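Instrument tip comparison moves to its second stage

The Altine project has completed the first stage of its comparison of instrument tips for robotic suturing, and the steering group has agreed that the second stage may go ahead. This item sets out what has been tried, what has been recorded and which matters remain open. Departments wishing to take part in the next round are asked to read the final paragraphs with care.

The comparison began in June. Its purpose is a limited one: to establish which of two tip designs, supplied to the project under the working names Akix and Vik, gives the operator the better hold on fine braided thread, and whether either of them damages the thread in doing so. Questions of cost and servicing are being handled separately and are not covered in this item.

Both designs fit the same wrist and are driven by the same controller, so that a change of tip requires no change to the arm settings. This was a condition laid down at the outset. In earlier trials at the institute, tips had been compared on different arms with different cable tensions, and the results could not be relied upon. Under the present arrangement the tension is checked before each session and entered in the log together with the initials of the operator.

The task is the same for every operator. A short wound on a skin-like pad is to be closed with interrupted stitches, each tied with the instruments alone. Operators work from the camera view and may not look directly at the pad. Time is taken from the first movement of either instrument to the cutting of the last thread end. Slips of the thread, dropped needles and repeated grasps are noted afterwards from the recordings by two readers working apart from one another.

By the close of the first stage the readers had marked 1831 separate grasps of thread or needle. Of these, 329 were classed as repeated grasps, meaning that the operator had opened the jaws and taken hold again without having moved the thread to where it was needed. The 1426 grasps classed as clean at the first attempt form the main body of the material. The remainder could not be classed, in most instances when one instrument hid the other from the camera, and they have been set aside.

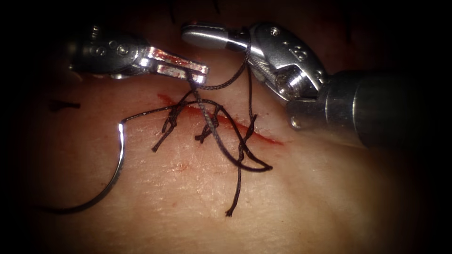 Two instruments and dark suture thread on the practice surface.

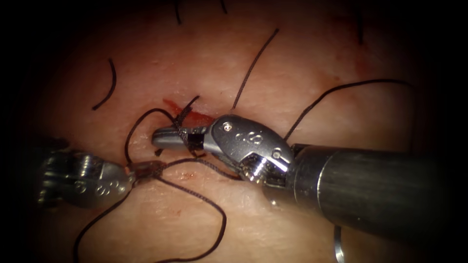 Roald Kvam has written to the editors to ask that the figures be read with some caution. He considers that a repeated grasp is not always a fault of the tip. In his experience an operator who is about to wind the thread for a knot will often release and take it again by choice, a little nearer the end, and the readers have no means of telling this from a slip. He would prefer that grasps made while winding be counted apart from those made while pulling the thread through. He adds that the camera position matters as much as the jaws, and that a lower angle would have saved many of the grasps now set aside.

The steering group has accepted the first of these points. In the second stage, each grasp will be marked as belonging to needle handling, thread handling or knot tying before it is judged. The position of the camera will remain as it is, in order that the two stages may be compared, but a short separate trial with a second camera has been approved and will be reported in a later issue.

On the condition of the thread, the findings are less complete. Samples have been kept from each session and labelled by tip, operator and stitch. They are to be examined under magnification for flattening and for broken strands. Until that work is done the project will make no statement as to which tip is gentler on the material, and readers are asked not to draw conclusions from informal reports.

The controller software, Pluvis, was updated once during the first stage. The change concerned the closing force of the jaws when the operator's grip is held for a long period. Sessions carried out before and after the update have been kept apart in the records — a matter on which several departments had asked for assurance.

The second stage will be open to 6 operators, of whom at least two should have had no previous practice in robotic suturing. Each will complete one session with each tip, the order being decided by lot. Sessions must be booked in advance, and operators should allow time for the cable check before they begin. Departments should send the names of those they wish to put forward to Wenche Myklebust by October 20, 2020. Names received after that date will be placed on the reserve list.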